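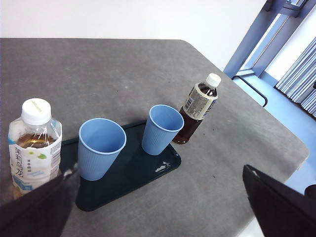
Two blue cups, a dark tray and two drink bottles on the gray table.

Fumorari Household Words: README

Welcome, and thank you for stopping by! Fumorari is a list of everyday words for things people keep in their kitchens, written down the way they get said at home (which is often quite different from the way a store would put it). It grew out of a spelling list I kept for myself, and it has since reached 3000 entries, so I figured it deserved a proper page.

What's in it

Each entry has 4 columns: the word, a plain meaning, the town where it was collected, and a short note on how it is used. The towns so far are Drasano and Quezada. Drasano has the larger share by a good margin, mostly because I live closer and people there are very patient with me. Please don't read anything into one town having more words for "ladle" than the other.

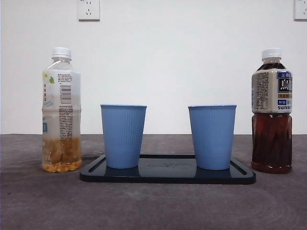

Words for drinking vessels gave me more trouble than any other group, and I went back and forth on them most of the spring. In Drasano a "tumbler" has to be glass, while in Quezada folks will use it for anything without a handle. Light blue ribbed cups like the two on the black tray would be "tumblers" in one town and plain "cups" in the other, and both answers are in the file. Where the towns disagree I kept both rows and put the same number in the note, so you can find the pair again.

Known problems

Spelling is uneven in the first 150 entries, which I typed before settling on any rules. I fixed some of them in May and then got distracted by the soup words. There are also 7 entries with no town at all. I have left those in, with the column blank, in the hope that a reader will recognize one.
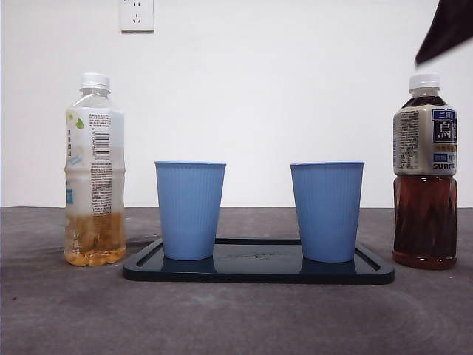 Plurals are only listed when they do something unexpected, and verbs made from nouns ("to tray the drinks" is a favorite of mine) get their own row.

Using the list

Take it, print it, use it in a class, change it as you like. If you pass it along, please keep the town column with it, as the words lose a lot when you can't tell where they came from. Corrections are very welcome, long ones too.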